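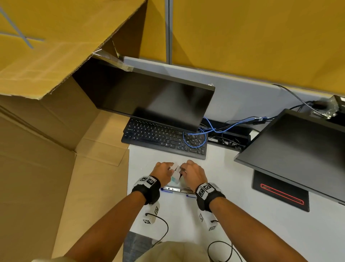 The Leltwood is a sit-stand desk frame with a separate top, sold by Oststead, and I have been using one at home since May. Before that I worked for nine years at a fixed desk from a secondhand office store, and my main reason for changing was a sore lower back by the middle of the afternoon. The desk comes in two cartons, one long and flat for the top and one shorter and very heavy for the legs. Plan where you are going to open them. A big carton standing open beside a desk, flaps folded out and strips of tape still hanging off the edge, takes up as much floor as a second desk would, and you will want to keep it until you are sure you aren't sending anything back. Oststead's return policy asks for the original packaging and gives you 15 days.

Assembly

The instructions are a folded sheet with drawings and almost no words. Most of it is clear. The legs bolt to a pair of crossbars, the crossbars slide out to match the width of your top, and the control box screws to the underside. Step six shows the cable tray going on after the top, but two of the tray screws are then behind a crossbar and you can't get a driver on them. Put the tray on first.

All the bolts take the same hex key, and the one supplied is fine. The wood screws for the top need a regular Phillips driver, which you have to own already. The holes in the top are pre-drilled and lined up correctly on mine. A friend, Vicente Henríquez, bought the same desk a month before I did and had one hole out of place by the width of the screw. He drilled a new one and has had no trouble since.

You need two people to turn the finished desk over. I tried it alone with the top resting on a folded blanket and gave up. The frame is heavier than it looks in the store pictures, and if you pivot it on two feet you put a lot of sideways force on the legs.

The top

I got the medium size in the light finish. The surface is smooth and slightly matte, and it doesn't show fingerprints. It does show pencil. The front edge is rounded over, which my forearms like, and the back edge is square. There is one round cable hole at the back with a plastic cover. I would have liked two, one at each end, as my lamp plugs in on the opposite side from everything else and its cord has to run the length of the desk.

A hot mug left a faint ring in the second week. It faded after a few days and I use a coaster now.

Height and movement

There are two motors, one in each leg, and the desk rises smoothly. At sitting height it is very steady. At my standing height (I'm five foot ten) there is some side-to-side movement if you lean on a corner, and a little front-to-back bounce when I type hard. My monitor is on a clamp arm, which makes the bounce easier to see. With the monitor on its own stand I stopped noticing it.

The low end of the range matters more than people think. My wife is five foot two and the old desk was too high for her to sit at without a footrest. The Leltwood goes low enough for her feet to be flat on the floor.

The maximum load is given as 200 pounds. I have nothing close to that on it, so I can't say how it behaves near the limit. With two monitors, a laptop, a small printer and a stack of books, it went up at the same speed as when it was empty.

The noise is a low hum. You can hear it in the next room with the door open, and on a call the other person can hear it if you aren't muted.

The controller

This is the weak part. The panel has up and down buttons and three memory buttons, and the memory buttons work only if you hold them down for the full trip. Let go early and the desk stops. I understand the safety reason, but the Arura desk I tried at my brother-in-law's does it with one tap and stops when it meets something, and I prefer that.

The panel also lost its settings twice, both times after a power cut. Resetting it means running the desk to the bottom and holding the down button until the display blinks. The sheet doesn't say this. I got it from Ulises Espinoza on Oststead's support line, who picked up quickly and knew the answer without looking it up. He also said to keep the desk on its own outlet -- mine had been sharing a power strip with the printer -- and I haven't had the problem since I moved it, though there hasn't been a power cut either.

Anti-collision is listed as a feature. I tested it with a plastic storage tub under the edge. The desk pressed down on it, flexed the lid and then backed off. That's fine for a tub, but I would still move a chair with arms out of the way first.

Compared with the Roussel

I nearly bought the Roussel, which costs $200 more. I spent half an hour with one in a showroom. It is steadier at full height and has a drawer. The drawer is shallow and takes away some knee room. Its top is thicker, and there is no choice of finish. If you are over six feet tall and plan to stand most of the day, I would look at it before this one.

Cost and extras

The cable tray is included. Casters are $80 extra and I didn't get them. The hook for headphones that shows up in the store pictures is sold separately, and so is the under-desk shelf.

I stand for an hour or so in the morning and again after lunch. My back is better in the afternoon, though I also started walking to the post office and back around then, so I can't give the desk all the credit.

Four stars. It would be four and a half with a better controller.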